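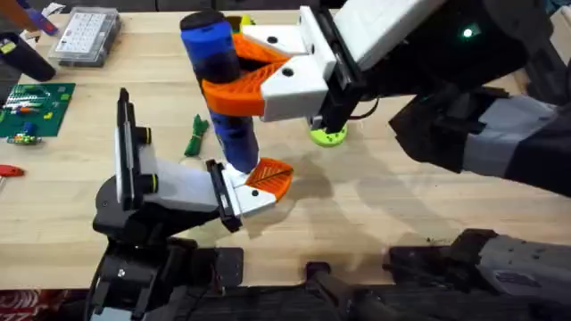 Home Setup Daily Use Chores Care Service Contact

Section 6. Setting up a two-arm chore

Read this section before you promise anyone in the house that the Piron will be doing their tidying. The two-arm kit can pick up an upright item, steady it and pass it from one gripper to the other. It does this well on some days and badly on others. A six-year-old is faster, and does not need a section 6.

Two-arm chores are sold as a finished feature in the Cirillo software. We would call them a supervised feature. Plan to sit beside the table for every run described here.

6.1 Before you start

1. Bolt both arm bases to the table edge as shown in section 3. Hand-tighten first, then go around again with the long key.

2. Check that the power light on each arm is green. If it blinks, go back to section 4.

3. Fit the soft finger pads. Both sides of the right gripper take a curved pad. The left gripper may be run with one pad and one plain finger, and for tall items we prefer it that way.

4. Move loose cable, hand tools and open parts boxes out of the shared reach area. The arms can work on a messy bench, but the planner treats anything it does not recognize as table. It will try to go through it.

CAUTION: Bare circuit boards must not be left inside the reach area while motor power is on. The arm does not feel light contact at the elbow.

6.2 Teaching the handover

Choose one item to start with. A plain cylinder with a cap is a good choice. Avoid glass, anything filled, and anything you like.

1. Stand the item in the upper middle of the table, cap up.

2. In Cirillo, open Chores and select New Pair Task.

3. Guide the right arm by hand until its pads are level with the middle of the item. Press Hold. The pads will wrap and close.

4. Let go of the arm slowly. A slight tilt at this point is normal and you do not need to correct it. If the item slides, open the gripper and start again from step 1.

5. Guide the left arm in low, with its gripper open, until the padded finger is beside the bottom end of the item. Do not push the item with it.

6. Press Hold on the left arm, wait for the tone, then press Release on the right.

7. Save the task under a name you will recognize later. "Test" is already taken by the factory file and saving over it will wipe your calibration.

8. Repeat steps 3 to 6 until you have 25 saved passes. Fewer will run, but we don't advise it.

NOTE: Keep the bench lighting the same between teaching and running. Arm shadows falling across pale wood have been read as edges of objects, and the left gripper will then close early — usually on nothing.

6.3 What to expect

Noemi Grasso and Fulvio Ruggiero ran this task at the Privside bench in September with a freshly calibrated kit. Of 59 attempts, 24 ended with the item in the left gripper and still upright. The rest were dropped, refused by the planner or stopped by hand. The sales sheet quotes a higher number, taken with the item clamped at the start. Your item will not be clamped.

Those figures are for one object in one spot. Swapping in a different object means teaching it again from 6.2. Putting things away in a divided organizer box is listed in the Chores menu as a beta. We have not got it to work often enough to write instructions for it.

6.4 If the handover fails

Both arms freeze while touching the item. Support the item with one hand, then press Release on the left arm first.

Item twists when the left gripper closes. The left arm is too high. Lower it and reteach step 5.

Item drops straight down. Pads are worn or dusty. Wipe them with a dry cloth. Replace after 2000 grips, sooner if the lattice has cracked.

Left arm stops short every time. Check the cables along the joints for a snag, then recalibrate. If it still stops short, send the log to Service, attention Ginevra Sanna.

CAUTION: Do not reach between the arms to rescue a falling item. Let it fall.

Go to section 7 for pad replacement.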